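The Fish on the Wall

Print this story | E-mail this story

I got the job at Tuvstead in June, and by the end of my first morning I was in love with a mosquito repellent.

You know the kind. A white heater goes in the wall socket, a little green bottle goes in the heater, a brown wick sticks up out of the bottle, and you sleep through the night. At home it takes me one breath and one hand. At Tuvstead it took two robot arms, a wooden table and every scrap of patience I owned, and I couldn't wait to do it again!
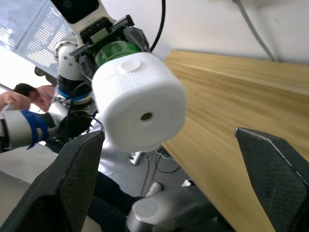

SHORT STORIES

The arms didn't know anything yet. I had to move them through the whole business, neck of the bottle to mouth of the heater, while the system kept the lot: every joint, every camera, every wobble. Later it would go off and study what I had done. We called the system Lerari, and we talked about it the way people talk about a niece who is away at school. Has Lerari seen a fallen bottle yet? Would Lerari like it better from the left?

"Do it like you mean it," my trainer said. "If you dither, it learns to dither."

So of course I dithered. The wick is the trouble. It comes up through the collar, a narrow brown thing, and it has to go into the opening before anything else can. My left arm would be lovely and steady, and then my right arm would remember an itch. I made sixteen recordings before lunch and we kept five. I was so proud of those five that I told my landlady about them, and she asked if there was a prize.

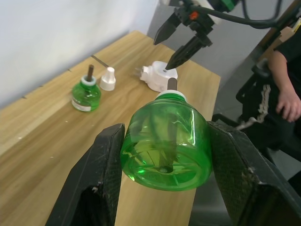
What I liked best was how much you notice when you have to do a thing slowly. I had never once looked at the bottom of a refill bottle. Now I could tell you how the green plastic takes the light, and I knew the feel of a good grip before the fingers had finished closing, though there was nothing in my own hands to feel it with except the controls. I'd go home and put the kettle on and catch myself approaching the handle at a sensible angle.

The Riis people, who were paying for the work, wanted variety. They wanted the heater on its side, the heater turned around, the bottle near, the bottle far. My trainer kept a sheet of starting positions and I thought of it as a menu. (I asked once if I could do one with the bottle upside down. I was told to have a biscuit.)
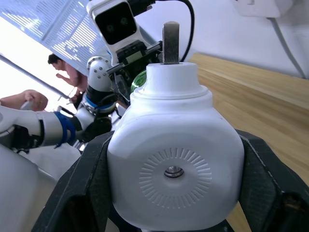 The bad take

On 10th December I had a recording going so well that I was holding my breath. The bottle was in. I only had to turn the heater around and pass it across, and halfway through the turn it slid. It didn't drop. It tipped over in the gripper, prongs every which way, and I said a word that I hoped the microphones weren't on for.

I reached to cancel. My trainer put a hand over the button.

"Fix it," she said. "Keep going and fix it."

So I did. I brought the other arm in, very gently, took hold of the green end, let go with the first, swung round, and took it back the right way. It was the ugliest thing I'd ever recorded and it went on forever. When I looked up I was staring at the red fish on its blue tag, hanging over the power strip, with that enormous eye. I always looked at the fish when I finished one. That day I'd have sworn it was impressed.

"That's the best one you've done," my trainer said.

"It was horrible!"

"It was horrible and then it was all right. Lerari's only ever seen you be all right."

I thought about it all the way home on the Illby bus. We had been throwing those out for months. After that we kept them, with a note on each saying where the slip began, and I stopped minding my itchy right arm so much.

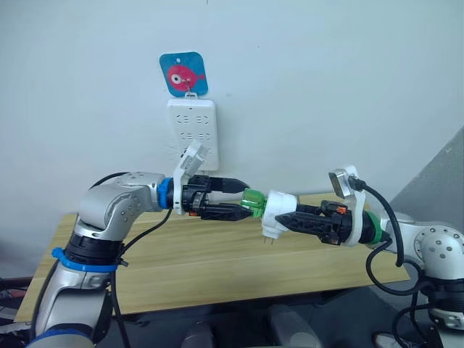 "How many does it need before it can try by itself?" asked the new starter, who had come to sit beside me and learn the controls.

"The plan says 4000, slips included, and then we let it have a go and see where it gets stuck."

She looked at the table for a while. Then she asked which hand I started with, and I shoved my chair over and gave her the left.

Print this story | E-mail this story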